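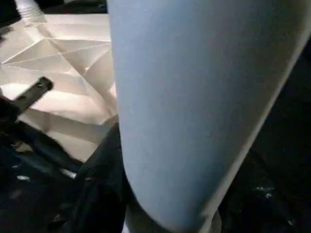
揉皱的白纸，旁边露出一截带横棱的白管。

白管子的脾气

文/卡拉·伊萨（Carla Issa）

搬进贝尔滕贝格（Beltenberg）之后，我用一个下午认识了白色管架。说明书只有三页，第一页感谢我的购买，第三页祝我生活愉快，中间那一页画着一位没有五官的先生，微笑着把所有管子一次插好。没有五官的人怎么微笑，我到今天也没想通，但他确实在笑。

管架这类东西在家居世界里地位尴尬。它够不上家具，搬家时没人给它裹毛毯；说它是耗材，它又能赖在墙角好多年。房东喜欢它，学生离不开它，设计杂志假装没见过它。本刊过去大概也算在内。

哈迪·哈塔尔（Hadi Hattar）在普里勒（Priler）做了半辈子接头。他的目录里有1,071种配件，其中大部分在我看来是同一个白色弯头。我把这个看法告诉他，他沉默了一会儿，给我倒了杯茶，茶很淡。

“管子谁都会做，”他说，“拐弯才要钱。”

他的道理讲下来是这样：直管只管站着，横杆只管躺着，麻烦全在它们碰头的那个角上。角紧了，装的人骂；角松了，用的人骂。他选择让装的人骂，理由是装只装一次。这话显然没考虑到我。我那副架子拆装过三回，第一回缺一根横杆，第二回多出一根，第三回数目正好，只是左右反了。
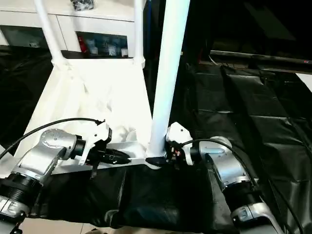

粗管和细管混用，是老式架子留下来的习惯。粗的吃重，细的拉住别的管子，免得大家各奔东西。外行喜欢从最粗的那根下手，觉得心里踏实。哈塔尔建议先把底下的横杆放平，再谈往上的事。我照办了，发现不平的是我家的地板。

至于斜着的白面板，争论更多。多洛可可的房间里，它都是最先落灰的地方。平板可以堆书，竖板可以贴便条，斜板只会把你搁上去的东西客客气气地送下来。杂货商埃利亚斯·塞曼（Elias Semaan）却坚持说斜板好卖，他一季能出200块。买回去做什么用？他说顾客从来不讲，他也从来不问，双方都很体面。

还得替垫在下面的东西说句话。黑色塑料布便宜，铺得快，小零件掉上去不容易滚远，白色的尤其好找。缺点是它永远铺不平，这头抹顺了，那头又拱起来，灯一照，满地都是亮晶晶的褶子。白纸也一样，一旦揉过，再怎么压都记得自己曾经是一团。塞曼店里有位老主顾专门回来讨旧包装纸，说新纸太滑，塞不住东西。我试了试，他说得对，只是从此家里的抽屉再也关不严。

临走时哈塔尔送了我一袋备用弯头，整整100个，说早晚用得上。袋子现在挂在架子的横杆上，是它目前承担过的最重的东西。横杆微微有点歪，我打算等下次搬家再管。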